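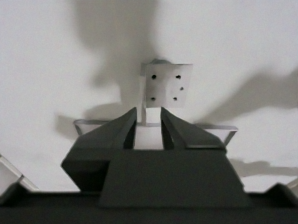

Josance Opens Applications for Rural Library Grants

Josance today announced that applications are open for its rural library grants, which help small public libraries stay open longer, replace worn collections and repair the buildings they occupy. The program will support 49 libraries in the coming year, each for a period of 12 months.

The grants are open to any public library serving a town or county district without a larger branch nearby. Applicants may request funds for staff hours, books and periodicals, heating and roof repairs, or delivery service to readers who cannot travel. Requests for new construction will not be considered in this round.

"A library that opens two afternoons a week is hard to use if you work or have children in school," said Hanne Lykkegaard, director of grants at Josance. "We heard that from librarians again and again, and staff hours are now the first item on the form."

Josance received 284 applications in the previous round. Many came from libraries with a single paid employee, and several applicants reported that the paperwork took too long to complete. The application has been shortened to 5 pages, and financial statements are now required only from libraries selected for final review.

Percy Muñoz, head librarian in Tallorance, said last year's award allowed his library to add evening hours and restart its book delivery route. "We had readers on the north road who had not borrowed from us in years," Muñoz said. "They are back on the list — and they have opinions about the large-print mysteries."

Applications will be accepted through the end of February. Late or incomplete forms will be held for the following round. Decisions will be sent in writing to all applicants in the spring.

Application forms and guidance notes are available from the Josance grants office.

Media contact: Svend Hviid, Josance Communications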